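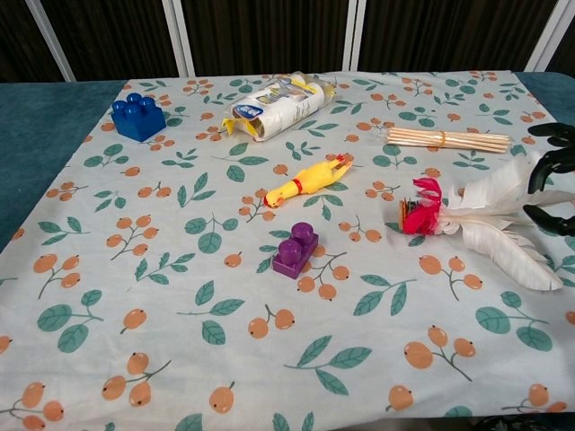

Photo: Nanami Ichikawa / Clinirdale

Posted in November by Suleiman Nwosu, Participant Recruitment

Call for Participants: Household Sorting and Tidying Study

Clinirdale invites adults to take part in a study of how people group, put away and later find the small things that collect on a family table. Toys, sporting goods, kitchen supplies and packaged items often end up on the same tablecloth, and households differ widely in where they believe each one belongs. A toy block and a shuttlecock may share a bin in one home and be stored on separate floors in another. The study will record these choices and the words people use to describe them.

What participation involves

Each participant attends one session at the Ogunleye Building, second floor. You will be seated at a table laid with a small group of everyday objects and asked to sort them in whatever way seems sensible to you. You will then put them away in the drawers, baskets and shelves provided. After a short break, you will be asked to set the table out again from memory. Several rounds are completed with different groups of objects – some plainly related, some with little in common. A session ends with a recorded interview lasting 15 minutes, in which a member of the study team asks about storage habits in your own home.

There is no correct arrangement, and participants are not scored on neatness or speed.

Who may apply

The study is open to persons 19 years of age or older who live with at least one other person and who do a regular share of the tidying in their household. Applicants should be able to sit at a table and handle light objects comfortably, and should be able to hold an interview in English. Persons who took part in the Batico pantry survey remain eligible. Current employees of Clinirdale and members of their households are not.

We expect to enroll 285 participants. Households with children are especially encouraged to apply, as are adults who share a home with a parent or grandparent.

Payment and travel

Participants receive a single payment at the close of the session. Parking behind the building is free of charge, and bus fare will be refunded on presentation of a receipt. Childcare is not available on site.

Privacy

Interview recordings are stored under a participant number and are heard only by the study team. You may withdraw at any time before the results are compiled, and your recording will be deleted on request.

How to apply

Please write to Kelechi Aliyu, Study Coordinator, at the Clinirdale front office, giving your name, age, the number of people in your household and the times you are available. Sessions are held on weekdays, with an evening session on Wednesday at 6 p.m. Questions about eligibility may be directed to Yichen Ren at the same office. Applicants will be notified of the outcome in writing.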